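Filed under: Talks / Home & Keepsakes
2020-09-24

Speaker notes, "The Stuff on the Table"

OK so, start with hello, get the water, and let people settle. Don't open with the slides. Open with the question: what's the smallest thing you own that you would run back into the house for? Then wait. Really wait this time! At the Markness library evening I jumped in too fast and people were still thinking.

I usually go first if it's quiet. Mine is a bottle opener. It's ugly, it's from a gas station, and it was on my dad's key ring for as long as I can remember. Tell the short version, leave the lake trip out (it eats four minutes and I get weepy).

Then the shoebox story. When I cleared out the house on Nason Street I wrote down every small thing I couldn't make up my mind about, and the list came to 226. I didn't mean furniture or dishes, just the little stuff that lives in drawers. Buttons, a watch with no strap, old keys, photos with no names on the back. I kept 153 of them in the end and I'm not sorry, although my sister would like it noted that this is not what most people call clearing out. Pause for the laugh. If there's no laugh, keep moving.

Main idea, say it slowly: small things get lost in a pile. You can't tell what you feel about a thing when it's under eleven other things. So I put a cloth down on a table, something plain in one color with a bit of nap to it so nothing rolls, and I set out a handful with space around each one. Then I go and make coffee. When I come back I look at them as if they were somebody else's, and it's amazing how fast I know.

Next slide. Give them a good long moment with it before talking. Eyeglasses in the open case, the little flowered container on its side, the instant-type photo with a scribble on the bottom margin, the green toy brick.

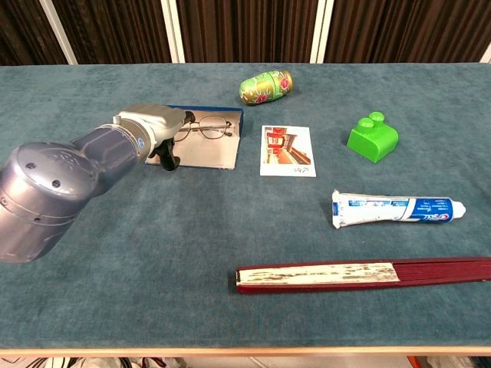

Somebody in the Kanadel group told me that spreading things out makes it worse, that once you've looked at your mother's glasses properly you can never give them away, and she would much rather close the box and hand it over with her eyes shut. I think she has a point and I want to say so out loud. Some people should do it her way. I asked her if she ever wondered what was in the box, and she said every November, when the family comes. So, you know. Ask the room which kind they are, hands up for box closers, hands up for lookers.

Now the practical bit, people have their pens out for this.

Glasses. Keep one pair, in the case. Old frames can often go to a donation bin, lots of opticians have one, so call and ask before driving over. Check inside the case first! I found a folded grocery list in one and I wouldn't trade it for anything.

Photos. Write on the back, soft pencil, and do it while there's still someone to ask. Who, where, what year if you've got it. If all you have is a building and you don't know which building, write that down too. A cousin may know. Instant prints are different, pencil won't take on that slick back, so I slip them in a paper envelope and write on the envelope (before the print goes in, learned that one the hard way).

Little tins and pots and painted things. Open them, shake them, look under the lid. Then decide if you like it or if you just feel bad about it. I've got one with flowers on it that holds my sewing pins now and I see it every day, which beats the attic.

Toys. One brick is plenty. I don't need the tub. One brick on the windowsill and I've got the whole carpet back, the noise, the stepping on them in the dark, all of it. (Do the foot thing here if the mic's on a stand.)

If there's time, the Chaudhary Hall handout: one page, three columns, keep, pass on, ask someone. I printed 200 so there should be plenty, they're by the door. Tell them the third column is the long one for everybody.

Questions. There's always one about jewelry and I always say talk to your family before you talk to a buyer. There's always one about letters, and that's a whole other talk, tell them spring.

Remember to take the cloth home.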